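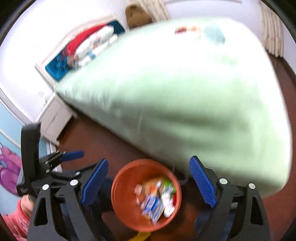 September 15, 2020

Asylum decision coding, Billside sample. Second pass.

Finished double-coding the first 100 decisions from the Billside hearing center. Precious and I coded separately on the sheet Minoru drew up in the spring. Comparison run this morning.

Agreement is good on outcome, country of origin, representation at interview and length of stay before filing. It is poor on field 10 (credibility finding). Most of the mismatches come from one pattern: the decision maker accepts nationality and the main event, then rejects the account of the journey. Precious codes these as "partly credible." I coded them as "not credible" when the refusal rested on the journey. The sheet supports either reading.

Proposed fix: split field 10.
10a: finding on identity and nationality
10b: finding on the claimed events
10c: finding on travel route
Each takes accepted / rejected / not addressed. No overall credibility code. If we want one later we can derive it in Skandent.

Tín objects to "not addressed" as a single value. Some decisions say outright that no finding is needed; others are silent. He wants these kept apart. Agreed, added a fourth value, "expressly left open."

Transfers. Clurkbridge cases that moved to Billside mid-procedure carry two file numbers. The Skandent import treats them as separate applicants. Found 3 in this batch by matching interview dates by hand. Eduardo will write a check on date of birth plus filing date. Until that runs, do not report any totals by office.

Family files: one decision letter can cover several people. We code per applicant, with the family link in the notes column. Lovely asked whether children with no separate interview should get their own row. Yes, with interview fields set to "none held," not blank. Blank means the page is missing from the file.

Dates: the older letters give date of signing only. Later ones give signing and service. Appeal deadlines run from service, so the old letters can't be used for the late-appeal question. Flagged them in the sheet, did not drop them.

Read the Bilyk paper again on inter-coder drift. Their coders re-coded a small set at fixed intervals. Worth copying. Suggest we each re-code 10 from this batch in October without looking at the first codes.

To do
- revise sheet, field 10 (me)
- duplicate check (Eduardo)
- re-code field 10 for the batch (Precious, me)
- ask Minoru whether the full sample stays at 300 if the transfers collapse
- redaction of the interpreter names in the scans, still open (Lovely)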